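Opinion | Workplace and Facilities

The Case for the Clear Bag

Most offices lose small equipment slowly. A part is set down beside a cup, a second is placed in a drawer, and by the end of the quarter a replacement is ordered for something the organization already owns. It is the position of this column that shared desks should be packed down into clear, closable plastic bags, and that opaque pouches and cardboard boxes should be retired from this use.
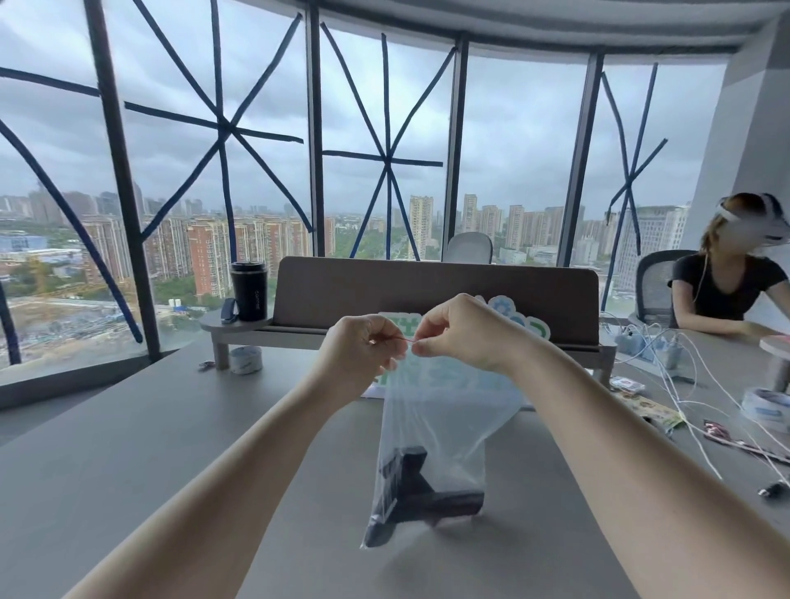

ELLTHORPE, 13th February

The argument rests first on inspection. A black part inside a clear bag can be recognized from a chair. The same part in a padded envelope must be taken out, handled and put back, and each handling is an opportunity for loss. Rianne Van Beek, whose office at Jacobs oversees 70 shared desks, has objected that clear bags look untidy on a shelf. They do. A storage shelf is a working surface, and its appearance should carry little weight against its use.

A second objection concerns the closure. A zip-lock seal demands two hands and a moment of attention, and staff in a hurry will leave it open. The colored line along the top of many such bags answers part of this complaint by showing plainly where the fingers belong. Three black blocks gathered at the bottom of one bag remain together if the seal is pressed along its full length.

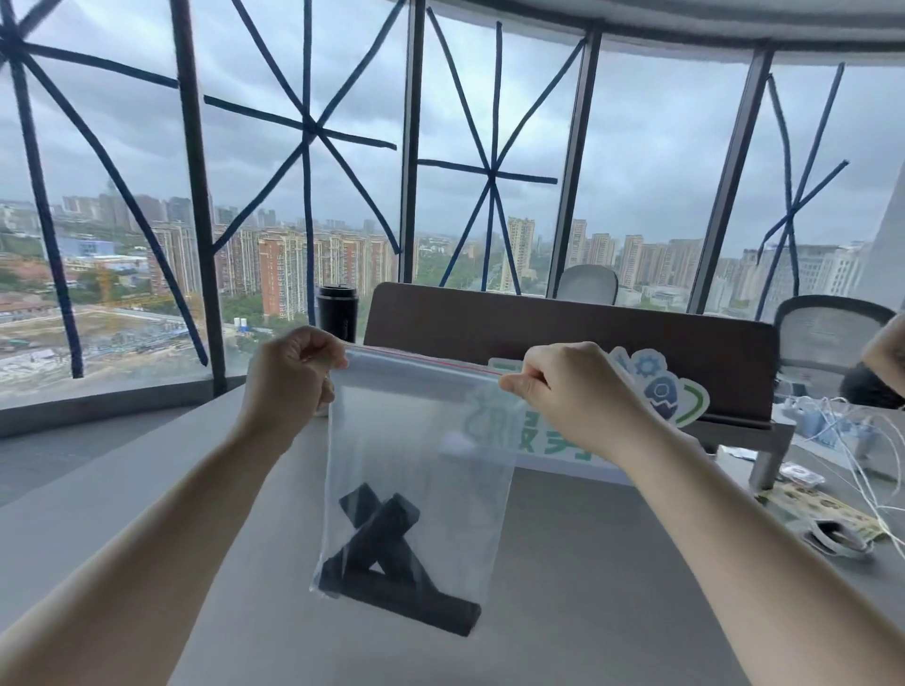
What Belongs in the Bag

Like should be kept with like. Bulky items already in their own wrapping deserve a separate bag with a wide mouth, held open fully before anything goes in. Tumblers, tape, sticky notes and food flyers should stay out altogether. Personal property and consumables have their own places, and a desk on which they mingle with equipment cannot be packed quickly by anyone. 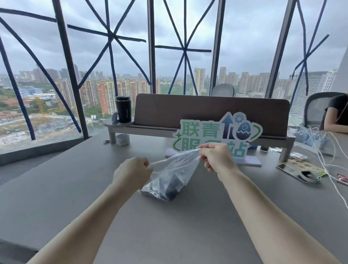 Page last changed: April

Koen Desmet has asked whether the cost in plastic can be justified. The concern is a fair one. Bags should be reused until the seal fails, and purchasing departments should order by the 100 only when the previous supply has been used up.

Shares: 70 | Comments: 2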